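프로필 케이블 정리 데이터 497개째 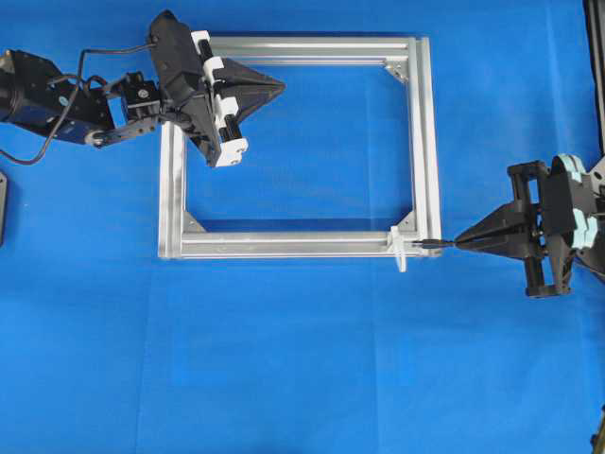

모방학습용 시연 데이터를 모으기 시작한 게 5월이니까 벌써 꽤 됐네요. 처음엔 600개만 채우면 되겠지 하고 가볍게 시작했는데 중간에 목표가 1,000개로 늘었고요(제가 늘렸습니다, 네), 오늘까지 쌓인 게 497개예요. 과제는 예전 글에도 썼지만 알루미늄 프로필 프레임에 케이블을 정리하는 작업입니다. 양팔 로봇을 원격으로 조종해서 한 번 할 때마다 에피소드 하나씩 저장하는 식이에요. 말로 하면 참 쉬운데, 프레임 오른쪽 아래 모서리 근처에 서 있는 저 조그만 흰색 클립이 요즘 제 인생에서 제일 신경 쓰이는 물건이에요. 꿈에도 한 번 나왔어요 진짜로.

수집 프로그램은 Prullow를 쓰고 있어요. 동아리 때부터 알던 분들이 만든 거라 익숙하기도 하고, 페달 밟으면 녹화 시작, 다시 밟으면 저장, 길게 밟으면 버리기. 이게 다라서 좋습니다. 단점은 길게 밟는 기준이 너무 짧다는 거. 잘 된 에피소드를 실수로 날려먹고 한참 멍하니 앉아 있던 적이 있어요. 설정 파일에서 기준 시간을 바꿀 수 있다는 걸 그다음 날 알았고요... 설명서를 읽읍시다 여러분.

많이들 물어보시는 게 "그냥 똑같이 여러 번 하면 되는 거 아니냐"인데요, 저도 그렇게 생각했었어요. 그래서 초반 데이터는 정말 판박이처럼 똑같습니다. 프레임도 같은 자리, 팔도 같은 자세에서 출발. 이걸로 첫 학습을 돌렸더니 프레임을 손가락 한 마디만 옮겨놔도 허공에다 대고 아주 자신 있게 작업을 하더라고요 ㅋㅋ 웃긴데 슬펐어요. 그 뒤로는 에피소드마다 프레임을 조금씩 밀거나 돌려놓고 시작해요. 케이블 놓는 모양도 바꾸고요. 바닥에 깐 파란 천도 예전엔 매번 빳빳하게 당겨서 폈는데 이제는 주름이 가든 말든 그냥 둡니다. 어차피 나중에 실제로 돌릴 때도 천이 늘 반듯하게 펴져 있을 리가 없잖아요.
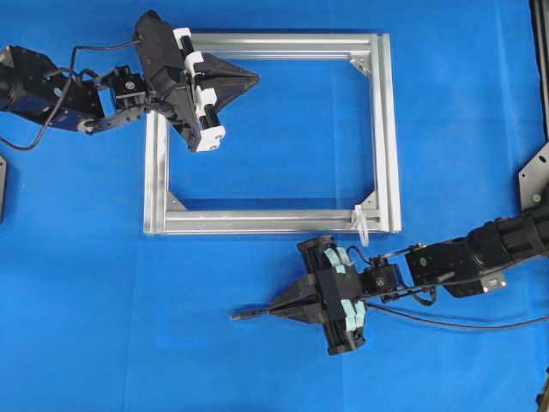

그런데 다양하게 모은다는 게 또 함정이 있어요. 위치는 바꾸되 작업하는 순서는 지켜야 하거든요. 저는 컨디션 좋은 날엔 오른팔부터 움직이고 피곤한 날엔 왼팔부터 움직이는 버릇이 있었나 봐요. 저도 몰랐습니다! 데이터를 쭉 돌려보다가 알았어요. 같은 상황에서 어떤 때는 오른팔이 먼저, 어떤 때는 왼팔이 먼저 가니까 학습된 모델이 양쪽 다 움찔움찔하다가 시간만 보내요. 그래서 순서를 종이에 적어서 모니터 밑에 붙여놨어요. 왼팔은 프레임 쪽에 먼저 가서 대기, 그다음에 오른팔이 케이블 접근. 유치해 보여도 효과는 좋았어요.

속도 얘기도 좀 할게요. 손에 익으면 자꾸 빨라지거든요. 빨라지면 에피소드가 짧아지고, 짧아지면 저장 용량도 줄고 개수도 빨리 차니까 기분은 좋아요. 근데 나중에 초반 데이터랑 섞어놓고 보면 완전히 다른 사람이 조종한 것처럼 보여요. 지금은 메트로놈 앱을 켜놓고 합니다. 집에서 기타 칠 때도 안 켜는 메트로놈을 로봇 때문에 켜게 될 줄이야. 그리고 케이블을 잡기 직전에는 일부러 한 박자 쉬어요. 이 멈춤이 있는 에피소드들로만 학습시켜 봤을 때 잡는 위치가 더 안정적이었어요. 정확한 비교 실험이라고 하긴 부끄러운 수준이라 숫자는 안 적을게요.

실패한 에피소드는 어떻게 하느냐, 이것도 댓글에서 몇 번 나왔던 질문인데요. 저는 두 종류로 나눠요. 완전히 망한 것(케이블이 천 밑으로 들어갔다든가, 그리퍼가 프레임을 밀어버렸다든가)은 버립니다. 살짝 놓쳤는데 다시 잡아서 끝까지 간 건 남겨요. 오히려 이런 게 귀해요. 모델이 실수했을 때 어떻게 돌아와야 하는지는 깔끔한 시연만 봐서는 배울 데가 없으니까요. Prullow에서 태그를 달 수 있어서 이런 건 '복구'라고 달아두고 따로 셉니다. 예전엔 부끄러워서 지웠는데 지금 생각하면 너무 아까워요! 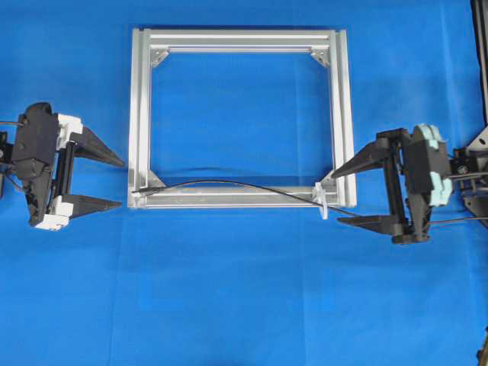
케이블은 볼수록 고약한 물건이에요. 블록이나 컵 같은 건 잡으면 잡은 대로 따라오는데 케이블은 한쪽 끝을 잡으면 반대쪽이 자기 마음대로 갑니다. 바로 앞 에피소드에서 휘어 있던 버릇이 남아서 다음 에피소드에도 영향을 주고요. 그래서 저는 케이블을 3개 준비해놓고 번갈아 씁니다. 하나 쓰는 동안 나머지는 좀 펴져 있으라고요. Qin이라는 가게에서 산 건데 같은 제품인데도 하나가 유독 뻣뻣해요. 처음엔 반품할까 하다가 그것도 다양성이려니 하고 그냥 섞어 쓰는 중입니다.

그리퍼 손가락도 할 말이 많아요. 끝이 가늘수록 얇은 케이블을 집기 좋은데, 조종하는 입장에서는 살짝만 각도가 틀어져도 헛집어요. 저는 이제 손목 각도를 먼저 맞추고 나서 내려가는 식으로 굳어졌어요. 내려가면서 각도를 맞추면 멋있어 보이긴 하는데 데이터로는 별로였습니다. 아, 그리고 손가락 끝이 프로필 홈에 걸리는 경우가 있는데 그럴 때 당황해서 확 들면 프레임이 통째로 따라 올라와요. 천천히 옆으로 빼세요. 경험담입니다.

하루에 몇 시간씩 하느냐고요? 길게는 못 해요. 원격 조종이 생각보다 눈이랑 어깨를 많이 써서 한 시간쯤 지나면 데이터 품질이 눈에 띄게 떨어져요. 전에 하루에 몰아서 한 적이 있는데 그날 뒷부분은 거의 다 버렸습니다. 그럴 바엔 일찍 접고 치킨 먹는 게 낫더라고요.

학습은 Truklow 서버에 올려놓고 밤새 돌려요. 집에 있는 컴퓨터로도 해봤는데 방이 찜질방이 돼서 여름에는 도저히 못 하겠어요. 업로드가 좀 느린 게 흠이라 요즘은 저녁 먹기 전에 올리기 버튼을 눌러놓고 나가요. 한번은 올라간 줄 알고 학습을 걸었는데 앞쪽 일부만 올라가 있어서, 다음 날 아침에 결과 보고 한참 코드만 의심했네요. 그 뒤로는 파일 개수부터 확인합니다.

1,000개까지는 아직 절반 넘게 남았는데, 600개가 되면 일단 한 번 끊고 학습 결과를 볼 생각이에요. 거기서 쓸 만하면 나머지는 전부 '복구' 쪽으로 채울지도 모르겠어요. Sukby에도 진행 상황을 짧게짧게 올리고 있으니까 궁금하신 분은 그쪽을 봐주세요. 양팔 수집 해보신 분 계시면 페달을 어떤 걸 쓰시는지 댓글로 좀 알려주시고요. 지금 쓰는 건 밟을 때마다 삐걱거려서 슬슬 바꾸려고요.

2024년 8월 10일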